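3.2 Why people stopped putting things away

I should say up front that I went into this study thinking about shelves. My plan was to look at how households in Ultton and Vurkcombe store their kitchen things, and whether deeper shelves meant more food thrown out at the end of the month. I had a survey, I had a tape measure, and I had a theory I was pretty fond of. The theory did not last past April.

What people wanted to talk about was opening and closing. We had 141 households fill in the diary, and across all of them we logged 853 separate entries where somebody wrote down a reason for leaving an item out on the counter. I expected "no room" to win by a mile. It came in behind "couldn't be bothered with the cupboard," and I have to admit I laughed the first time I sorted the column, since that was the exact phrase my own family uses (we were not in the sample, I promise).

So I went back and asked about the cupboards themselves. Were the doors heavy? Did they stick? Was there a handle, a knob, a cutout, or nothing at all? Kitchens with a plain round knob on a wooden front were the most common type in Vurkcombe, and the people who had them mostly had no opinion about them until I asked, at which point they had plenty.
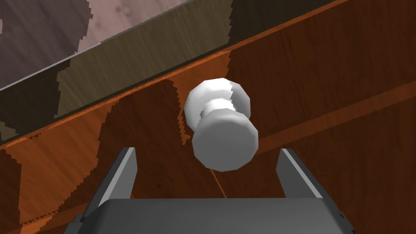 3.3 Knobs, handles and the counter pile

I sorted the diaries by what was on the cabinet door and compared the size of the counter pile at the end of each week. Homes with long bar handles had the smallest piles. Homes with push-to-open doors had the biggest, which surprised me, though several people told me the catch gives out after a year or so and then you are prying the door open with a butter knife. Knobs landed in the middle, with a very wide spread.

That spread bugged me for weeks. Some knob households were spotless and some were buried in cereal boxes. Age of the residents explained a little of it. The Elness grip score, which I borrowed from an earlier project and adapted for kitchens, explained a bit more. The best predictor was much simpler – how far the front of the knob stood off the door. If you can get your fingertips behind the front disc without thinking about it, you use the cupboard. If you have to pinch, you start leaving the olive oil by the stove, and then the vinegar joins it, and you know how that goes.

I rated standoff by hand on the Sydorenko scale, looking at each knob for the gap between its wide front and the base against the door. It is a rough tool and I would love for somebody to improve it. I rated every knob twice, on different visits, and in 46 homes my two ratings disagreed. I kept the lower one each time. Shape is hard to judge from certain angles, where the wide parts of a knob crowd together and the neck between them more or less disappears (Figure 2).

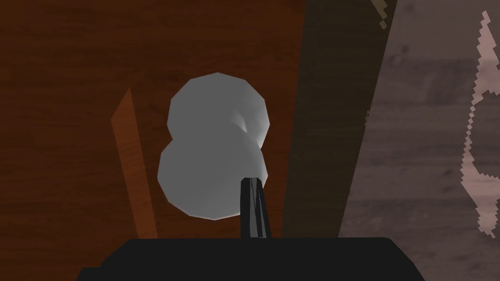
Figure 2. Pale, rounded form with two overlapping lobes, the lower one broader.

Looking back, I should have measured with calipers from day one. My ratings also leaned high on pale knobs with a matte look, probably because I find them harder to read against a bright kitchen wall, and I have left those ratings alone in the tables so you can see the drift for yourself. Ultton had fewer of them than Vurkcombe, so please go easy when you compare the two towns.

One more thing before I get to the food waste numbers. Renters in both towns told me they would never swap a knob, even a bad one, because they worried about the deposit. Owners said they meant to get around to it. The counter piles in the two groups looked pretty much the same, and I treat them as one group from here on.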